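Teach the Machine, but Ask Me First

21/11/2025

I clean offices in Rinville. I have done it for many years, and English is my second language, so please excuse me if I write some things too directly. I want to write about automation, because most opinions I read on this subject come from people who never held a mop for money.

In July our company, Skorar, signed a contract to help prepare cleaning robots. The program has the name Stindadar. For us it means that in a part of the shift we do our normal work with a gripper in each hand in place of our fingers. The machine learns from what we do. We dust, we wipe, we move around the plants, and everything is recorded.

I am not against it. My knees are against cleaning floors, and if a robot wants to take the floors, it can have them. But I have noticed what changes already, before any robot has arrived.

First, the work became slower and more tiring in a new way. With my own hand I feel the cloth, I feel if there is dust behind a pot. With the gripper I must look at everything. After one hour my eyes are more tired than my back.

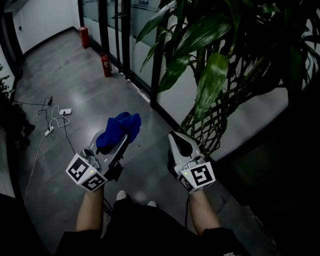 Corridor cleaning with the grippers, cloth in the left one.

Second, for the first time somebody is interested in how we do it. Managers always spoke about our job as if it had no knowledge inside. Now they pay for this knowledge. We were told that the program needs 4000 recordings from our building, and for each 1000 the company receives a bonus. The workers receive 2 dollars more per hour, only for the hours with grippers. I think this is a strange division. The thing they are buying is in my wrists, and I learned it in 10 years when it was paid as simple work.

Third – and this is what I worry about most – people began to clean for the recording. A colleague who always folded her cloth her own way now does it as in the instruction. Her way was better. It was faster and she needed less water. If the robot learns only the instruction, it will learn a worse job than the one we know.

The other cleaning firm in our district, Agbayani, refused the same contract. Some of my colleagues admire this. I don't, because the robots will be trained in another place and their workers will get nothing, not even the small bonus. To refuse is easy for an owner.

What I would ask for is quite simple. Write in the contract what share belongs to the people who make the recordings. Let us say which way of working is good and should be taught. And tell us now, with dates, which hours will go to the machine, so that a person who is fifty can decide if she should learn something else. We have asked for these dates two times and are still waiting for the answer.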